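Prinstead Residence Association
Minutes of the Furnishings Meeting held 22/08/2024
Vidal Room, ground floor

Chair: Carmela Miranda
Minutes of the previous meeting were approved without changes.

1. Matters arising

The chair reported that the mattress order placed in March had been delivered in full and the invoice paid. Two residents had asked whether the old mattresses could be kept in the basement. The meeting agreed that they could not, as the basement is needed for the boiler work.

2. Bedside cabinets

The chair presented the results of the room check. The residence has 239 bedside cabinets on its books, all bought at the same time as the wardrobes. Almost 100 were noted as needing attention of one kind or another, mainly drawers that do not close properly, missing knobs and worn tops. The full list is held in the office and may be read there on request.

There was a long discussion on whether to repair or replace. Members from the second floor were in favor of replacing the whole stock. Others felt that the cabinets were still useful and that the money would be better spent on the shared kitchens.
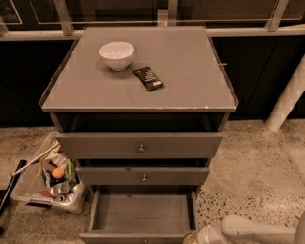 Replacement was quoted by Zuner at a unit price that members considered high, and delivery could not be promised before the start of term. A second supplier, Datisia, offered a repair visit with drawer runners, knobs and top panels priced separately. The chair noted that the present model has three drawers and an open shelf under the top, and asked that any replacement offer at least the same storage. On the matter of the clear panels, it was observed that scuffs and chips along the front lip are a question of appearance, and that a panel should be changed only where the edge is sharp or the panel has cracked. One member asked for the panels to be left off altogether - this was not supported.

Resolved: that Datisia be asked to carry out repairs, with spending limited to $700 in the first instance, and that the Zuner quotation be kept on file.

3. Emptying of rooms before the repair visit

It was agreed that residents will be asked to clear their cabinets the evening before the visit. Dishes, food and personal items should be taken off the top and out of the drawers. Drawers should be left in place and not stacked on the floor. Notices will be put up on each landing.

A request that residents be allowed to swap cabinets between rooms was declined, as the inventory numbers would no longer match.

4. Other business

The lamp in the Vidal Room is still flickering. Carried over.

Next meeting to be announced by the chair.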